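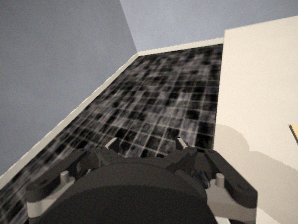 Page last changed: March, 4:20 p.m.

Bivach Basin Culvert Inventory
Interim progress report to the Zorier Fund
Prepared by Darlene Bélanger, project lead

Period covered

The report covers field and office work from the end of the last reporting period through the first half of March. Spending is reported separately on the Fund's own form. Terms are used as defined in the original work plan, except that "crossing" now includes private driveway crossings over mapped streams. The Fund agreed to that change before fieldwork resumed.

Status of the inventory

The base list contains 3,860 crossings, compiled from county road records, the state stream layer, and aerial photo review. Of these, 3,176 have been visited and have a complete field form. The remaining 684 fall into three groups: crossings on posted land where permission is pending, crossings on seasonal roads that are still gated, and a block in the upper basin that was assigned to last fall's crew and not reached before snow.

The base list is frozen for the current grant. Crossings found in the field that are not on it are recorded in a supplementary table with a temporary number. They do not count toward the totals above and will be merged when the final list is issued.

Condition ratings

Each visited crossing is rated for structural condition, capacity, and passage of fish and other aquatic animals. The three ratings are kept apart in the database. The earlier practice of averaging them into a single score has been dropped, as it hid undersized pipes that happened to be in good physical shape.

At present 157 crossings carry the lowest structural rating. Most are corrugated steel pipes with the bottom rusted through along part of their length. A smaller group are older stone box culverts with displaced cap stones. Locations have been sent to the road departments concerned, with photographs and measured fill depth. Muvstead has closed one lane over a failing pipe on its north side and has moved the replacement into its current construction program.

Capacity ratings are provisional. They were computed with the regional flow equations, which perform poorly in the small, steep drainages on the east side of the basin. Zacharias Engineering is rerunning these with a rainfall-runoff model. The first batch came back in good order, though drainage areas had to be corrected at several crossings where roadside ditches carry water across the mapped divide.

Passage ratings are complete for all visited crossings. The most common barrier is an outlet drop, usually with a scour pool below it. Drops are measured from the pipe invert to the water surface and again to the pool bottom, so that the rating can be adjusted for flow on the day of the visit.

Quality control

Some 60 crossings were revisited by a second crew that had not seen the first crew's forms. Agreement on pipe shape, material, and diameter was good. Agreement on outlet drop was acceptable. Agreement on bankfull width was poor, and the differences were not random - one crew read consistently wider than the other on channels with low, brushy banks.

The following changes were made as a result:

Bankfull width is now taken at three cross sections upstream of the crossing, outside the influence of the pipe.
All three values are entered, and the database computes the mean.
Crews record which bank indicator they used at each section.
Forms with a spread above the set limit are returned for a second visit.

Widths collected before the change are flagged in the data. They have not been altered. We propose to keep using them for screening, but not for replacement sizing.

Data handling

Field forms are uploaded each evening and checked the following morning. Two recurring errors account for most rejected forms: inlet and outlet photographs attached in reverse order, and pipe length entered in inches instead of feet. The second is now blocked by a range check at entry. The first still has to be caught by eye.

The public map is running on a test server. It shows location, crossing type, and the three ratings. Landowner names and contact notes are held in a separate table and are not copied to the server. Load times were slow when the whole basin was shown at once, and points are now grouped at wide zoom levels.

Departures from the work plan

Fieldwork in the upper basin is behind schedule. The crew lost working time to high water in late fall, when outlets could not be measured safely. The block has been placed first on the spring route.

The training manual was due in this period and has been held back so that the bankfull procedure can be rewritten. A draft is with the crew leaders for comment. The chapter on box culverts is finished and can be sent to the Fund on request.

Work for the next period

Visit the upper basin block and the gated seasonal roads once they open.
Send a second permission letter for the posted parcels. Where there is no reply, the crossing will be closed out as "not accessible" and rated from aerial photographs only.
Receive the remaining capacity results from Zacharias Engineering and replace the provisional ratings.
Issue the training manual.

Decision requested from the Fund

We ask the Fund to confirm whether crossings rated from aerial photographs may be counted as complete. The work plan does not address the point. If they may not, the completion target will need to be restated, and a revised table can be supplied with the next report.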